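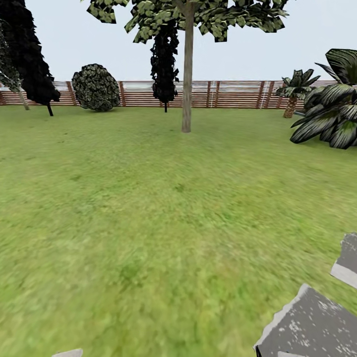

Fedisov Vault 20: Hardware Wallet

Last updated: February

By Jui-lin Lo

The Fedisov Vault 20 is a hardware wallet for people who hold bitcoin for the long term and don't want to leave it on an exchange. It keeps your private keys on the device. Transactions are signed there and passed back to your computer or phone by cable. There is no wireless connection of any kind.

What it does

The wallet supports bitcoin and 15 other coins. You can set up as many as 20 separate accounts, each with its own label. Every payment has to be confirmed with the two side buttons after you have checked the address and the fee on the screen.

Setup takes one sitting. The device creates a recovery phrase and asks you to write it down, then asks for it again word by word. Please don't store the phrase in email, in a notes app or as a photo on your phone. If the wallet is lost, the phrase restores your coins on a new one. If the phrase is lost too, we can't recover anything for you.

Battery and storage

The 300 mAh battery is only used when the device is not plugged in. The transaction log holds 700 entries and drops the oldest first. Clearing the log does not change your balance.

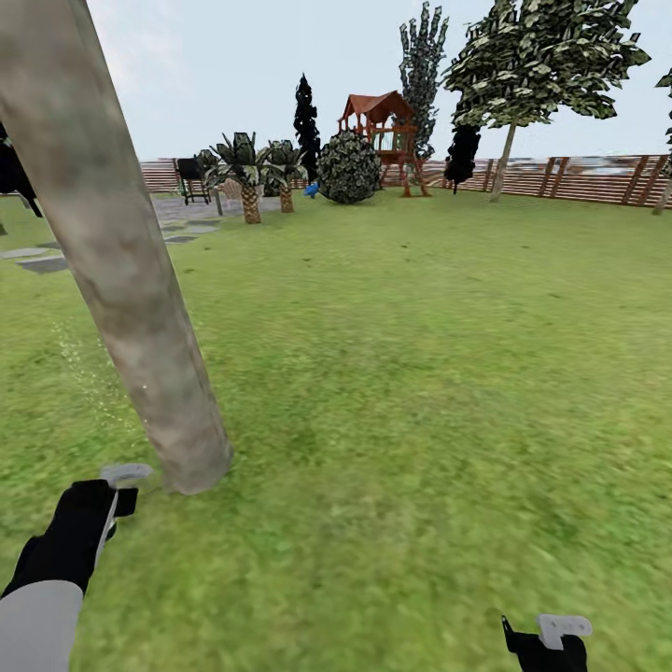
Štefánia Vlček wrote that she moved her coins over from an older wallet on a Wednesday evening and sent a small test payment first. The address screen was easy to read, she said, but she would have liked a longer cable in the box.

A longer cable is sold separately. The one in the box is the same for all Vault models.

Firmware

Updates come through the Skurnititz desktop app. Check that you have your recovery phrase before you start one. The wallet refuses any update that doesn't carry our signature and goes back to the version it was running.

Related items
Štefanec steel backup plate
Prarnitach multi-signature kit
Fedisov Vault carry case
Long USB cable for Vault models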